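Husuda table-clearing notes – README

Last edited Oct 1, 2023 by Marwan Zein. Replaces the February version, which had the old folder names in it. If your copy still says "tabletops_misc" bin it and pull again.

What this is

Notes, labels and pictures about small things left out on white tables, and about the tables themselves after a clear-down. Put together for the Taster project. Price is the bigger set, it has kitchens and shelves in it, go there if that's what you need. This one is tables only. Chargers, plugs, cables, cloths, pens, cups, bits of packaging. And then bare surface, lots of it, with whatever marks it has.

Status: usable, not finished. Labels for cables are weak. See known problems.

What's in the folder

items/ – pictures with at least one thing on the table
bare/ – pictures of surface, nothing left out
labels.csv – one row per picture
notes.txt – Barbara's running notes, read these before you mail us
old/ – leave alone

3000 pictures in total. 2000 in items, the rest in bare. 300 of the items ones were labeled twice, once by me and once by Barbara Sobczak, so you can see where we disagree. We disagree mostly about cables.

Columns in labels.csv

file – name without the ending
surface – white, gray, wood, cloth, other
item_main – the biggest thing on the table, one word or two
item_other – anything else, separated by semicolons
cord – yes / no / unsure
plugged – yes / no / unsure
marks – none, light, heavy
light – flat, glare, mixed
second_label – filled in only for the doubles

7 values allowed for item_main at the moment: power, cable, cup, pen, paper, cloth, other. Anything that doesnt fit goes in other and you write what it was in the notes column. Yes I know there is no notes column in the list above, it's the last one, it's called notes.

Power strips and cords

These take the most time. Rules as of now:

A power strip is "power" whatever its shape. Round, long, cube, all the same. Shape goes in notes.
A plug that is in a socket is not a separate item. Put plugged = yes and move on.
A plug lying by itself is an item, goes under power too.
A cord that clearly belongs to the plug is cord = yes, not item_other.
A second cable that you can't follow to anything goes in item_other as cable.
Indicator light: if there is one and it's on, write the color in notes. If you can't tell, write nothing.
White cord on a white table: zoom in before you put no.

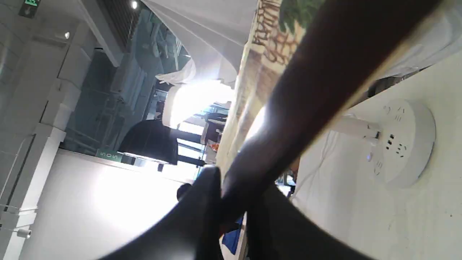
The round ones got labeled as "cup" by two people in the first pass, going by the outline in the small previews. Fixed now I think, but if you find a cup with sockets in it tell me. Labels were made at full size after that and the mix-ups went away.

Cloth is the other one. Fabric on or along the table counts as item_other = cloth. Drapes and banners hanging behind don't count, they are room, and we don't label room. Same for lettering on anything in the back. People in the back: not labeled either, not counted, no column for it and there won't be one.

Table edge rule – a thing has to rest on the table to be an item. Chairs, things on some other surface further off, ignore.

Bare surfaces

Goes in bare/ only if no object is resting on the surface. Smudges, specks, scratches and scuffs are fine, that's what the marks column is for.

none – you would call it clean
light – faint lines, specks, scuffs you notice when you look
heavy – you notice before you look

Barbara and I argued about light vs heavy for a long time. When in doubt, light. A stain you could mistake for an object is always heavy.

Glare: if part of the surface goes near white put light = glare, even when the rest is fine. Marks under the glare can't be judged so don't guess them, only label what's visible. Don't use shadow as a reason for heavy.

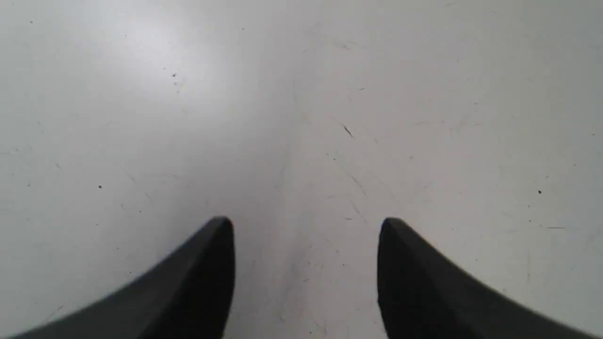 Bare light gray surface, faint scratches and scuffs near the middle. marks = light, light = glare.

Surface color is a mess, sorry. White and gray depend a lot on how bright the room was. I labeled what I saw in the picture, Barbara labeled what she thought the table was. For the doubles you get both. If you need one class, merge white and gray, most people have.

Known problems

- cord = unsure is used too much in the early part of items/
- marks was empty for part of bare/ in the February version, now filled but only by one person
- some rows have "Cloth" with a capital, lower case everything before you count
- pictures come in more than one orientation, sideways ones included. Don't rotate and save back into the folder, the file check will fail
- the split file for Poline isn't in here. Poline people keep their own, ask them
- item_other has a trailing semicolon in places. harmless

Not in here

No owners of things, no brands, no guess at what a thing costs or whether it works. No before and after pairs – items/ and bare/ are not matched up and you shouldn't try to match them. Bare means bare in that picture and says nothing on who cleared it or when.

How to add to it

Copy labels.csv, add your rows at the end, send the copy. Don't edit rows above yours. One person per file please. If you want a new item_main value write to Barbara first with at least a handful of cases, she will probaly say no but she does read them.

Questions about labels: Barbara. Questions about folders, missing files, broken download: me.

To do

relabel early cords
lower case the cloth rows
decide on white/gray
second labels for bare/
move old/ somewhere else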